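Sølve Kvam starts before six, when the salon is dark and the only noise is the boiler. He unlocks the back door on Jerthorpe Street, turns on the radio and goes through the day's bookings with a pencil. He is 40, and he has run Lindqvist, the hair salon and day spa, for 16 years.

He did not plan on this line of work. He trained as a school counselor and spent three years in Wernum, mostly with teenagers who had stopped going to class.

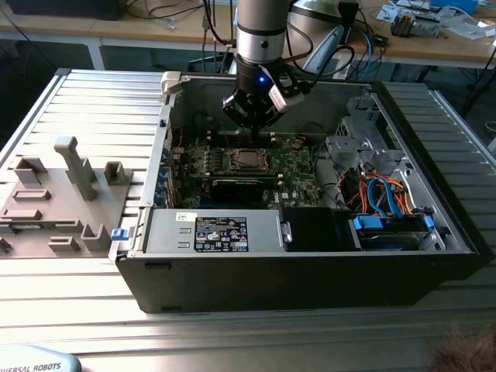
The job was steady, but he was doing his sister's payroll on weekends and found he liked it. When her business partner moved away, he took over the partner's share. His sister still cuts hair four days a week. Kvam handles hiring, leases, suppliers and complaints.

The salon now has 19 people on staff. Most came straight from the beauty program in Wisbridge, and he interviews every one of them twice – once in the office and once over lunch.

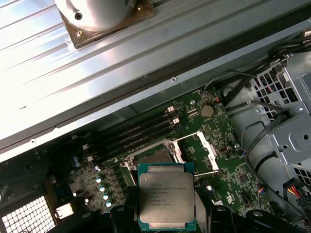

Close up on the hardware: a green motherboard below a gray steel rail.

Counseling left him with habits. He does not interrupt. He writes down what people say and reads it back to them. When two stylists fell out over a shared chair last April, he met each of them alone before putting them in a room together, and both are still there.
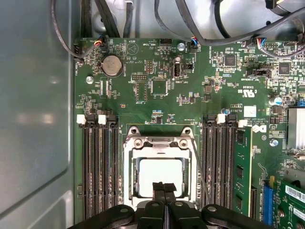
Kvam does not color hair and has never tried. He can tell you what a tube of toner costs, and which supplier will be late. He keeps the appointment system, the phones and the door alarm going, and he speaks of all this the way a mechanic might. A business has its small parts, he says, like the round silver battery on a computer's motherboard, and his job is to know which ones they are. For him that means towels, parking and who has the spare key.

Money was tight early on. The first month's profit came to $1,371, and it went into a water heater.
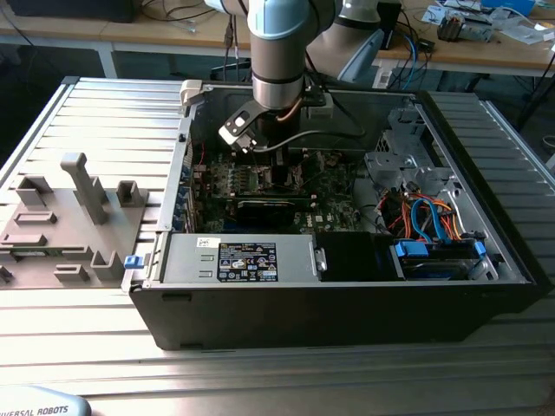
According to Marit, the hardest thing about working for him is the silence after you ask for a raise. He usually says yes, she adds, but he wants a night to think about it, and he will not be hurried.

Kvam lives ten minutes from the shop with his wife and two sons. He is home for dinner most nights. The boys get their haircuts in the kitchen, from their aunt.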